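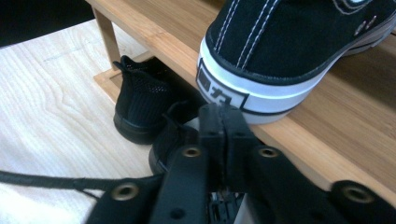
I put 1,804 miles on the Flurholm in July, most of it between Parkgate and Brudetcombe, and I think that's enough to say something useful about owning one.

I came to it from a midsize sedan that I kept for nine years. The sedan was fine. It was low, though, and my knees had started to notice every time I got out of it in a parking garage. I wanted something taller, with a hatch, and I didn't want to plug it in because I rent and park on the street. That left me with four or five small hybrid crossovers. I drove three of them and bought the Flurholm on a Saturday, a little before the dealership closed.

The price was a few hundred dollars over what I had planned. They wanted another $997 for a package of floor mats, door edge guards and a paint coating. I said no to that and ordered rubber mats online.

The engine is the weak spot. Around town you hardly hear it, and in stop-and-go traffic the car spends a lot of time on the battery. Get on the highway ramp and it drones until you're up to speed. The hill outside Brudetcombe is the worst of it. The car keeps up with traffic, but it sounds unhappy doing so. My sister's older Tlapale, which isn't a hybrid, climbs the same hill with less fuss.

Fuel use has been good. I averaged 44 miles per gallon over the month with the air conditioning on nearly the whole time. The sedan gave me 29 on the same route. I did fill up once at the expensive station by the interchange and won't do that again.

The seats are firm. I didn't like them on the test drive and I like them now. After two hours my back feels the same as when I started. The back seat is tight behind a tall driver. Two adults rode there to Brudetcombe and one of them complained about foot room, which was fair.

Controls are a mixed bag. Temperature and volume have real knobs. The heated seats are buried in the screen, two menus down, and I expect that to annoy me by November. The lane keeping tugs at the wheel on patched pavement, so I turned it off. It comes back on every time you start the car.

Cargo space is better than the numbers suggest. The floor is flat with the seats down and the opening is wide. I got a small bookcase in there without taking it apart.

One trip back to the dealer so far, for a rattle in the rear hatch trim. They fixed it while I waited and charged nothing. The first oil change is coming up, and they quoted me $114, so I'm going to call the independent shop in Parkgate before I book it.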